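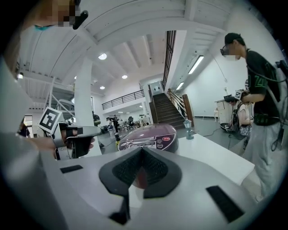
Descaling a kettle with citric acid

Our water is hard. The test strip went to the last band on the card, and the kettle element had a crust on it within a month of moving in. I had been using white vinegar, which works but leaves a smell in the kitchen until the evening.

Citric acid is sold as a powder and keeps well if the tub is shut properly. My method is 20 g in 500 ml of cold water, stirred until clear, then heated to just short of boiling and left alone. Full boiling makes it foam up the spout.

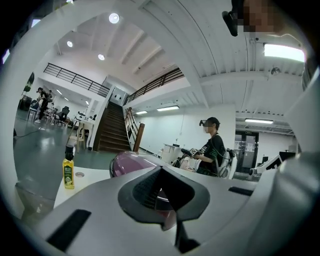
Rinsing

Empty it, fill to the maximum line, boil, and throw the water away. I do this twice. Any loose flakes collect in the spout filter, so take that out and rinse it from the back.

Do not use the same solution on aluminium pans or on a marble worktop. It will mark both. Stainless steel has been fine so far.

Nga Lương asked whether a filter jug would save the bother. It slows the scale down but the cartridges cost more than the powder. I will test the strips again in October.

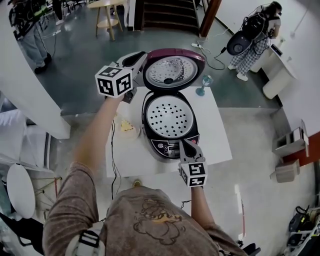 Posted by Thịnh Hoàng on Sep 25, 2025
Filed under: Kitchen, Water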